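Equipment planning for hand-held gripper stations
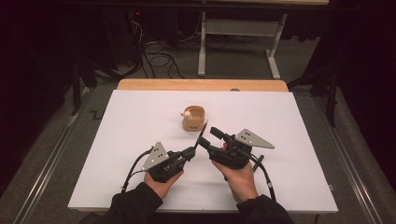

Equipment planning for hand-held gripper stations is the work of deciding what a laboratory or small company must buy before it starts to record manual tasks with grippers that a person holds and moves. The plan normally covers the grippers, the table, the cables, the floor space and the spare parts. It is usually written before the first order is placed and is corrected after the first month of use.

Scope of the budget

A station for one operator needs 2 grippers, one for each hand. Planners divide the costs into two groups. The first group is bought once, such as tables, stands and curtains. The second group wears out and must be bought again, such as finger tips and cables. In small projects the second group is often forgotten, and the money for it is then taken from the travel budget.

The Isine method

The Isine method was proposed by the engineer Ezequiel Montes while he was preparing a purchase for the Lenport workshop. In this method each item receives a replacement period in months, and the price is divided by this period. The workshop planned 6 stations and set a limit of 400 dollars per station for worn parts in the first year. Montes also advised to order all the cables from the same supplier, as mixed lengths had made earlier repairs slow.

Furniture and task objects

Tables are commonly taken from existing stock. A plain white board can be laid on a wooden table when a light, even surface is wanted. Small household objects for the tasks are cheap, but they get lost, and the Bilyk edition of the planning form has a separate line for them.

Ordering schedule

Suppliers may close their books in December, so orders for the current year should be sent earlier. The form used by Eltivus asks for two price offers for every item above the limit. Delivery time is written next to the price.

See also: Cost per station; Spare parts list; Workshop layout

Last edited Nov 23, 2025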